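Subject: Re: Small pedal bins for shared work tables, liners and emptying
From: Oranuch Chuensuk, Facilities Services, Tridwood
To: building-services list

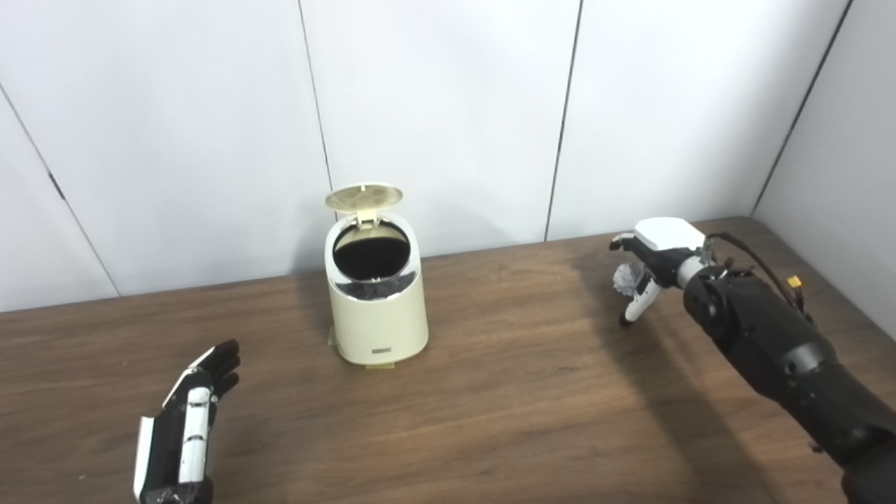 Dear colleagues,

Thank you for the comments received on the draft guidance for waste containers in the shared rooms. Most of them concerned the small step cans with hinged lids, and the message quoted at the end of this one raises the points that came up most often. The replies below apply to both the Lasard wing and the main building.

1. Placement. The small step can is approved for floor use beside each shared table. It may be put on the table itself while the liner is being changed or while the can is being wiped down, provided the table has been cleared of papers and food. It must be returned to the floor afterward. Several of the wood tables already show wear, and staff are asked to lift the can when moving it and to avoid sliding it.

2. Liners. Dark liners remain the standard. The liner should be opened fully before it goes in, pressed down to the bottom of the can, and tucked neatly at the rim so that the lid can close flat. Where a can has a removable inner bucket, the liner goes in the bucket. Please do not double the liners. Spare liners are kept in the supply closet on each floor and are issued in packs of 20. Requests for additional packs should be sent to this office with the room number.

3. Emptying. Cans in meeting rooms will be emptied at the close of each working day. Cans in private offices will be emptied on request. Coffee grounds, fruit peel and other wet waste should be taken to the kitchen containers, which are collected separately.

4. Cleaning. The outside of the can, the lid (both faces) and the pedal should be wiped with a damp cloth and mild soap. Scouring powder has been used on a number of light-colored cans in the past, and the finish has not recovered. The lid should be left open until the inside has dried. Particular attention should be given to the area behind the hinge, where dust collects and is easily missed.

5. Repairs. A lid that does not stay up, or a pedal that sticks, should be reported through the usual form. Please write the room number on a piece of tape and attach it to the base of the can before it is sent down. Of the 83 small cans on the inventory, four are presently awaiting parts. Replacement cans will be issued in the order in which the forms are received.

The revised guidance takes effect on 17th July. The version circulated in May may be discarded. Room coordinators who have printed copies posted near the supply closets are asked to replace them by that date.

Questions about the Zunodix supply order should go to the purchasing desk and should not be posted to this list.

Sincerely,
Oranuch Chuensuk
Facilities Services

The second floor coordinator, Lasard wing, wrote:

> Before the guidance is made final, could Facilities please
> clarify the following.
>
> The draft says that step cans are "for floor use only." Our
> evening staff change the liners at table height to avoid
> bending, and we would like to continue this.
>
> The draft also does not say whether clear liners may be used
> when the dark ones run out. We have a large box of clear ones
> left over from the Lūse Room.
>
> Finally, two of our cans have lids that drop shut without
> warning. Should these be sent down now or held until the
> next inventory?

P.S. On the second question: the remaining clear liners may be used up in the copy rooms, for paper only. The two cans with faulty lids should be sent down now.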